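Books > Fantasy > Novels > The Salt Ledger

The Salt Ledger
by Njål Bakke
Paperback, 267 pages, with a fold-out map
Published by Calberg

40 shares | 13 comments

If you like your fantasy cold, wet and full of arguments about boats, this is a book to clear a weekend for. The Salt Ledger is Njål Bakke's second novel set in the harbor city of Rimaston, and you can start with it even if you never touched the first one. We've had readers do it in both orders and they seem equally happy.

Ada Engström keeps the books for a salt merchant. Every debt in Rimaston is written down in brine ink, and a debt written that way can be called in after death. When Ada finds her own name in the ledger, owing a sum she never borrowed to a man drowned before she was born, she has until the ice breaks up to find out who put it there. That search takes her out of the counting house, up the frozen river and eventually to Brirosura, the town under the glacier that most people in the city think is a story for children.

What a setting it is! Bakke worked out the tides, the tolls, the price of a barrel of herring and what a ferryman is allowed to say to a tax collector, and then he had the good sense to leave most of it in the background. The magic is small and odd. Ink remembers, knots hold grudges, and a bell rung under water can be heard by exactly one person.

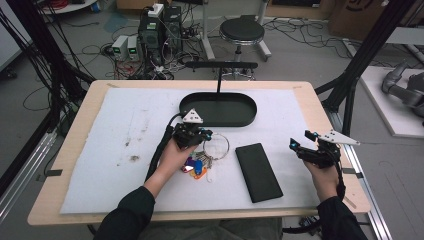
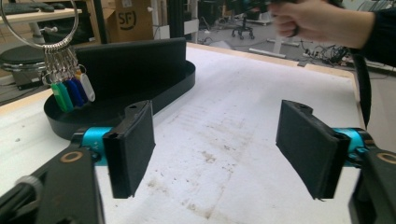
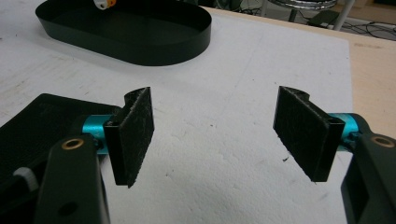

The middle of the book slows down once Ada is on the river, and some readers will get restless there. I loved it. There is a long chapter in a smokehouse where two old smugglers play cards for the right to tell her a lie, and I laughed out loud at the kitchen table, then read most of it to my sister over the phone (she has since taken my copy). The final stretch moves very fast, so keep an eye on the map.

About this edition
The Calberg paperback has a sewn binding and opens flat, with decent margins and type that doesn't make you squint. Bakke drew the map himself. It shows the river from the harbor mouth up to the ice, and his handwriting takes a minute to get used to - the thing that looks like "Goat Bank" really is Goat Bank. At the back is "The Bell Diver," a short story about Ada's grandmother that wasn't in the hardcover. Read it after the novel, as it gives away who rang the bell.

Signed copies
We have 100 signed copies, each with a small inked knot under the signature. Add a note at checkout if you'd like one. Orders in before noon on Thursday go out the same day.

Good for readers who enjoy slow winter journeys, stubborn bookkeepers and family secrets. There is one drowning, described in some detail, and a fair amount of swearing in the ferry chapters.

Also by Njål Bakke: The Lamp Toll (paperback), the first Rimaston novel. A third is due in June.

Contact us | Shipping and returns | Back to top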